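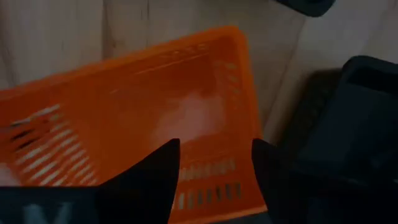 Orysia Tkachenko told us in her first interview that the sorting table had taken the dull part of her shift and left her with the part that needs attention. Her comment became the starting point for this report, which examines how automated container handling has changed daily work at the Moynihan returns site operated by Trurko.

## Background

Before September, returned baskets, trays and bins were sorted entirely by hand. A typical shift handled 400 containers. Staff worked in pairs, one sorting by type and one checking for damage. The site now uses a table with two robot arms, and the same pairs supervise the sorting while continuing to inspect by hand.

## Method

Our group observed two shifts and interviewed staff during breaks. We also read 182 entries in the shift log, which operators fill in whenever they stop the arms or correct a placement.

## Findings

The containers on the table come in several types, and matching them is the core of the task. Orange trays, black mesh baskets and translucent gray bins are presented in different positions, and some lie at an angle to the table edge.
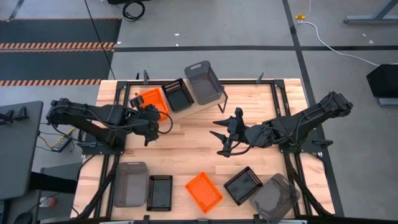

Log entries most often concerned containers that had been set down too close together. Operators learned to leave wider gaps, although no written instruction told them to do so. Conall Dolan considered this unpaid training and asked that it be recorded as such.

Staff reported less lifting and fewer sore wrists. They also reported less conversation, as partners now stand on opposite sides of the work area. Lurdes Falcão said that she missed setting her own pace.

## Recommendations

1. Add the spacing practice to the written procedure.
2. Rotate supervision and inspection within each shift.
3. Give operators a regular time to review the log with the site manager.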